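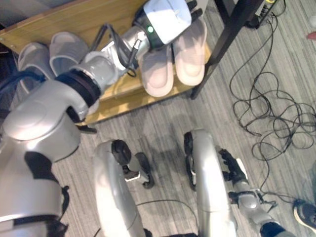

Where should the slippers go, on top of the shoe shelf or underneath with the outdoor shoes? On top, in pairs, toes pointing out.

I changed my mind on this twice over the winter. When we moved in I put a rubber mat by the door and let everything pile up on it. Boots, sneakers, the garden clogs, and the slippers somewhere in the middle. Every time I came home I stood on one foot digging for the other gray one. The soles picked up grit from the boots and I walked it onto the rug.

So I bought a shelf. I looked at a Plastham rack first, the kind with the clip-together tubes, but I had one in my last apartment and it leaned. I wanted wood and I wanted a lip on the front edge, so things wouldn't slide off when somebody bumped it. The one I ended up with is a light wood with a honey finish, and it matches nothing else we own. I've stopped noticing.

The top board is slippers only now. Light gray pair on the left, pale pink and white pair on the right. Outdoor shoes go below, and boots stay on the mat until they're dry. I tried the slippers on the bottom for a while, which looked neater from the hallway, but it meant bending down with grocery bags in both hands. I also tried heels out. With the toes out they look right to me, and I turn them around with my foot when I take them down.

The gray ones are from Sultatari and they are on their second winter. They have closed toes, which I need because my feet are cold from October until March. The insoles have gone flat at the heel. I may put in a pair of felt ones before I give up on them. The pink and white ones are newer and still soft, and they aren't mine, so I leave them alone except to straighten them.

Cleaning is not much work. I wipe the top board with a damp cloth when I do the floor, and I run a dry brush along the inside of the lip — that's where the lint collects. Don't use a wet sponge on a wood finish like this one. I left a ring on the lower ledge that way and it's still there.

I still have to do something about guest slippers. There's room for one more pair up there if I push the others together, and then it looks crowded. A basket on the floor might do it.

Posted 21 Feb 2025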